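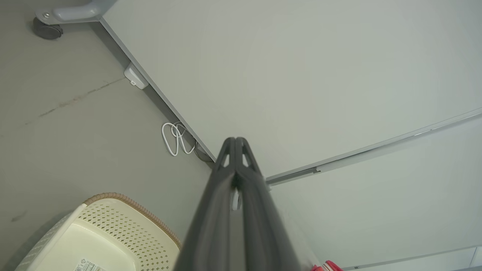

The letter from Valter had been missing since the spring, and by August Güven Bozkurt had looked for it in every place a sensible man would look, and had begun on the others. He had been through the bread bin. He had been through the pockets of coats he no longer liked. On the Thursday I am telling you about he was down on the floor of the back room with his cheek nearly on the ground, at the spot where the floor meets the wall, looking up at the big pale panel of the furniture and the long seam where it met its neighbour, with that bit of metal rail running along it. He had owned the thing for years and had never once seen it from that side. There was no letter. There was a good deal to think about, though, once you were down there, and at his age it seemed a waste to get up straight away.

He and Valter had come to Purnley in the same week, both of them to work at the ferry office, and for a long time they had done everything in each other's company except sleep and get their hair cut. They learned the tide tables together. They learned which of the passengers would be sick and which only said they would. Valter had come from Skoslow, where it was flat (he said) and where the river was so slow that boys raced snails against it, and he never got used to a place where you had to lean forward to walk to the shops. Güven had come from a good deal further away and found the hills no trouble at all, but could not for years get used to the butter.

When Valter married and went back to Skoslow there was a supper for him upstairs at Ogundipe's, with speeches, and the two of them shook hands on the quay the next morning like people who had just been introduced. It was Güven who wrote first. He wrote a page about the weather and then, because there was room at the bottom, a line about a woman who had tried to bring a goose on board. Valter wrote back that he had read the part about the goose aloud to his wife twice, and could he please have less weather. So that was how it began, and it went on through the births and the bad winters and the closing of the ferry office, one letter out and one letter back, until the last of Valter's arrived in the spring with a question in it. Güven read it standing up in the hall. He remembered thinking that he must answer properly and not in a hurry, and that he would put it somewhere safe until he had the right evening for it.

That was the trouble, of course. He had put it somewhere safe.

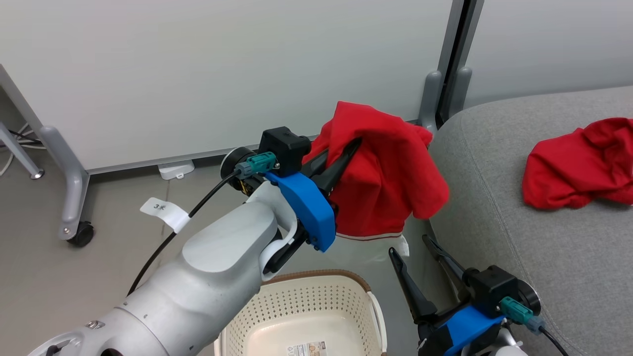 "But what was the question?" asked Mrs Ogundipe, when he told her about it over the counter. She ran the place by herself now, upstairs and down, and she was wrapping his cheese with the kind of care that other people keep for christening presents.

"I don't remember," said Güven. "That's why I need the letter."

"You remember the goose."

"Everyone remembers the goose."

She thought about this and tied the string. "Then write and ask him," she said.

He explained to her, at some length, why this was impossible. A man does not write to his oldest friend after all these months to say that he has lost his letter and forgotten what was in it. It would be better to say he had been ill. It would be better, very nearly, to be ill. Mrs Ogundipe listened to all of it, and served two other people while she was listening, and at the end she gave him his change and said that her late husband had been just the same about telephoning the dentist.

He walked home the long way, by the water. The tide was out and the boats were lying about on their sides, and somebody's dog was having the best afternoon of its life in the mud. He tried to come at the question sideways, the way you do with a name. Had it been about money? Valter had never in his life asked about money. Had it been about the knee? It had been a longish sentence, he was fairly sure of that, and it had come after a piece about the plum trees, and it had made him want to sit down. He stopped by the old slip, where the ferry office used to be, and said aloud, "What did you want, you old fool?" The dog looked round politely in case it was meant.

At home he made tea, and cut some of the cheese, and got out the writing paper. He had a box of it that was bought when the ferry office closed, 100 sheets, and he had supposed at the time that it would see him out. He was surprised to feel how thin the pile had got. He wrote the date and then he wrote "Dear Valter," and after that he wrote the truth, which took him three lines. It looked very bare. He added that the plums must be nearly ready by now, and that he hoped the knee was behaving, and since there was room at the bottom he put in the part about crawling on the floor, with his face against the ground, and how it had taken him so long to get up again that he'd heard the whole of the news and most of a programme about bees.

Then he walked out and posted it before he could be sensible.

The answer came quicker than any of Valter's letters had ever come, and it was short, and the handwriting leaned more than it used to. Valter said that he had read the part about the floor aloud twice, although there was only the cat to hear it now. He said the plums were poor this year but the knee was worse, so it evened out. He said he'd been a little put out, over the summer, and had composed some very cold remarks, and was sorry to have no use for them.

"As for my question," he wrote, "I asked if you might like to come and stay, and not be in any rush to go home. There is the room that looks over the river. It is still slow. You would have to put up with the butter."

Güven read it standing up in the hall, and then he went and sat on the stairs and read it again. The tea went cold. After a while he got up and found his good coat, the brown one, to see whether it wanted brushing before a journey. He felt in the inside pocket for the clothes brush, and there was the other letter, folded in half, quite safe.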